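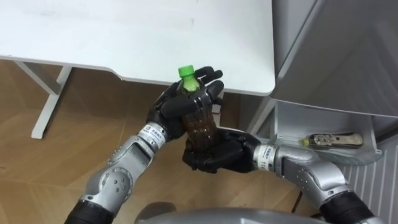 August 26, 2023. Pulled the second Drestine gearbox off the conveyor drive this morning and got the output bearing out before lunch. It had 1,655 hours on it, well short of what we planned for. Drained the oil first and kept a sample. Color is a dark brown, much like the liquid in the bottle with the green cap, and the fresh oil from the drum is pale yellow, so it has been cooking or picking up dirt, or both. Sample is on the shelf by the scale, labeled with the hours. Hildegard wants it sent out with the July one so they get run together.

Outer ring has a dull band on the loaded side and light pitting at one end of it. Nothing on the other end. That looks like misalignment to me. Rollers are fair, two have scuffed ends. Cage is fine. Inner ring came off the shaft with hardly any heat, which I did not like. Measured the seat in three places and it is 8 microns under the low limit at the shoulder, good at the nose.

Trinh checked the housing bore while I cleaned up. Round within 7 microns, no step, no fretting. So the housing stays.

Asked Kiều about the shaft. She says Rosico ground the last batch and the seats were only checked at the nose end. There are four more from that batch in the rack, bottom row. Tagged them HOLD. Please don't fit any of them until they have been measured at the shoulder too.

Put in a replacement shaft from the older stock. Seat measured good both ends. Heated the new bearing on the induction plate to 110 C, went on by hand and seated square. Held it against the shoulder until it gripped. Feeler would not go in anywhere. End play set with shims, came out at 0.08 mm, took one thin shim out and got 0.05. Leaving it there.

New lip seal is the Fledine one with the spring. The old seal had gone hard and had worn a groove in the sleeve, so the sleeve was changed too. That was the last sleeve. Need to order.

Filled to the middle of the sight glass and ran it with no load for 27 minutes. Housing got to 41 C and was still creeping up when I stopped. No noise, no weep at the seal.

Left to do: loaded run, recheck coupling alignment hot, magnet on the drain plug. Tiina has the dial gauge set, ask her for it before starting.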